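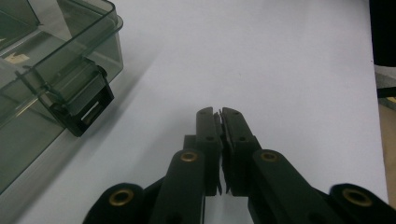

SERKIA, August

The replay stopped at sample 1420, where it had stopped the other times. On the left monitor the two black fingers stood side by side over the white table, with a thin gap between them. On the right monitor the planner said the fingers were open.

She scrolled back 10 samples and stepped forward again. The gap stayed thin. The planner kept reporting open.

"Width estimate is wrong," she typed in the Puvard channel.

The answer came from the night desk at Wendt. "Width estimate hasn't changed since spring. Check the clock."

She had checked the clock. She checked it again. The image stamps and the encoder stamps came from different machines, and a small script called Rulness was supposed to line them up. She opened it. It was short, and whoever wrote it had left one comment, which said: fix later.

The script matched each image to the nearest encoder reading. If the nearest reading was missing, it took the last good one and held it. There was no limit on how long it could hold. In this run it had held one value for 3000 milliseconds, long enough for the fingers to close while the planner went on believing in a wide open hand.

She added a limit of 6 milliseconds and a state called unknown. Then she had to teach the planner what to do with unknown, and that took until after midnight. In the end she had it wait.

She ran the replay. At 1420 the right monitor said unknown, and the planned path stopped growing. She got up and filled the kettle. When she came back it was still waiting, and the night desk had written, "Well?"

"It doesn't know," she typed, and started the next file.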